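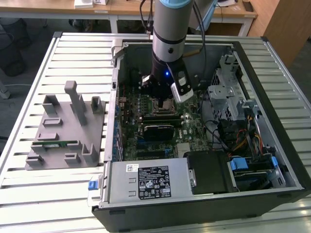
Pesance (board wargame)

Pesance is a hex-and-counter board wargame designed by Macario Magaña and published by Pedivix. It covers the siege of Astholm, an imaginary river fortress, and the efforts of three quarreling armies to take it before they run out of bread. It is played by two to six people, with 564 die-cut counters and a rulebook of 40 pages, of which 13 concern mules.

The game is usually classed as operational in scale, although players have also called it a logistics simulation, a negotiation game, and a reason to stop hosting.

Background

Magaña had previously designed two small magazine games about river crossings, both noted for how rarely anyone got across. He began Pesance as a third. According to his designer's notes, the early drafts contained a normal combat system with a normal supply system attached, and over repeated testing the second ate the first. Units that could not be fed had to be moved, moving them used up the animals that carried the food, and most test games were over before the walls had been touched. Magaña considered this a flaw for one winter and a feature after that.

The setting was invented to avoid arguments about sources. This was only partly successful. The scenario book includes a four-page history of Astholm, and a long-running dispute among players concerns whether the dates given for its second bridge can be squared with the map, on which the second bridge appears upstream of a mill said to have been built to replace it.

Gameplay

The map shows Astholm and the surrounding valley, with the Ugwu River running from north to south. Each turn represents one week. A turn begins with foraging, continues through movement and bombardment, and ends with the council phase, in which the besieging commanders vote on what to do next. A commander who loses the vote may obey, delay, or fall ill. Falling ill costs nothing and is widely regarded as the strongest move in the game.

Combat is resolved on a single table using two dice. Results are mild, and a full-strength regiment is seldom destroyed by fighting. It can, however, be reduced by hunger, mud, unpaid wages, and the "Local Festival" event, which has removed more infantry from recorded tournament play than the fortress guns.

The garrison player has fewer decisions to make and spends much of the first hour waiting. A sidebar in the rules suggests that this player look after refreshments, and the second printing moved the suggestion into the numbered rules as 6.4.

Victory is measured in prestige. If Astholm falls, the besiegers divide the points by a secret bid. If it does not, the garrison wins unless it has eaten the governor's horses, in which case the result is a draw.

Components

The counters are printed on both sides in muted colors. The first printing used two similar shades of brown for the northern army and for mud. Pedivix supplied a replacement sheet, which corrected the army and introduced a new misprint on the wagons, giving one of them a movement allowance higher than that of any cavalry unit. Many groups have kept the fast wagon. Tournament rules forbid it, except in the final.

The box insert holds all the counters before they are punched out and slightly fewer afterward.

Expansion

A single expansion, The Ugwu in Flood, was designed by Somtochukwu Chukwu, who had been one of the more persistent authors of rules questions about the base game. It adds boats, a rising water level, and a replacement council phase in which votes are cast face down. Chukwu also rewrote the mule rules, bringing them down to six pages by merging several kinds of mule. Opinion on the merger remains divided, and some clubs list their sessions as "old mules" or "new mules" when advertising for players.

Reception

Hobby reviewers praised the council phase and the map, and were less kind to the index, in which the entry for "Surrender" directs the reader to "Terms" and the entry for "Terms" directs the reader to "Surrender." Several noted that the box gives a playing time of four hours. Magaña later explained that this referred to the introductory scenario, played by people who already knew it.

The game has kept a small following at conventions, where the full campaign is normally started on the morning of the first day and adjudicated on the afternoon of the last. An annual event held each November uses a fixed seating plan, adopted after two editions in which the allied commanders sat together and got along, to the detriment of play.

See also

Siege games
Supply rules in board wargames
The Ugwu in Flood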